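Stenmont Residents' Association
Minutes of the Ordinary General Meeting
Held in the ground floor meeting room, Stenmont House, May 2026

Present: Gülizar Aydoğan (Chair), Jérémie Moulin (Secretary), Taner Değirmenci, Ozan Şimşekoğlu and members as per the attendance sheet.
Apologies: Ertuğrul Kahraman.

The meeting opened at 7.00 pm and was quorate.

1. Minutes of the previous meeting
The minutes of the January meeting were read. Mr Değirmenci asked that item 6 be amended to show that he had abstained from the vote on the cycle store and had not voted against it. With that amendment the minutes were approved and signed.

2. Matters arising
2.1 Entrance door. The closer on the east entrance has been adjusted twice and the door still slams in windy weather. The Secretary is to ask the managing agent, Vernolora, for a written date for replacement of the part.
2.2 Parking permits. Permits for the new period have been issued to all flats that applied. Two permits were returned with the wrong registration and have been reissued.
2.3 Bin store. No further reports of fly-tipping have been received. The sign remains in place.

3. Water supply and pressure
The Chair reported on correspondence with Vernolora concerning low water pressure on the upper floors. The agent's contractor, Greco, attended and inspected the booster pump. Its report recommends replacement of the pressure vessel and a service of both pumps. The quotation is £481 before tax.

Mr Şimşekoğlu asked whether the work would require the supply to be turned off. The Secretary replied that the contractor expected an interruption of 3 hours on a weekday morning. Members living above the fourth floor asked that notice be given by letter as well as by email.

A member asked why a second quotation had not been obtained. The Chair explained that the lease allows the agent to proceed with a single quotation below £500. The member asked that her concern be recorded.

Resolved: that the Association support the work, and that Vernolora be asked to give residents at least seven days' notice. Carried, one against.

4. Garden and grounds
4.1 Mr Değirmenci presented the planting proposal for the north bed. The existing laurels are to be cut back in the autumn and the gap by the railings filled with low shrubs. A sum of £200 was requested. Agreed.
4.2 The hose reel will be kept locked when not in use. Keys may be had from the Secretary.
4.3 A request for a second bench was deferred until the path has been relaid.

5. Noise
Two complaints had been received about furniture being moved late at night. The Chair reminded members that the house rules ask for quiet after 10.30 pm. The rules will be displayed again by the lift.

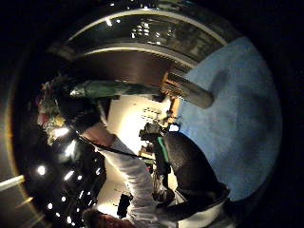
6. Broadband
Mr Şimşekoğlu reported that Neltance has applied for permission to run new cable through the service riser. The freeholder's consent is awaited. Members were reminded that there is no obligation to change supplier. Mr Şimşekoğlu will circulate the proposed route once it has been received.

7. Finance
The Secretary tabled the statement of account. Subscriptions from four flats are outstanding and reminders will be sent. The sum of £80 was approved for printing and postage.

8. Any other business
8.1 A member asked for the stairwell lights on the second floor to be checked, as the timer appears to be set too short. To be reported to Vernolora.
8.2 Thanks were recorded to Mr Kahraman for his work on the contact list.

9. Next meeting
The date will be notified by the Secretary in the usual way. Items for the agenda should reach him in writing a fortnight beforehand.

The meeting closed at 8.40 pm.

Signed as a true record: ................ (Chair)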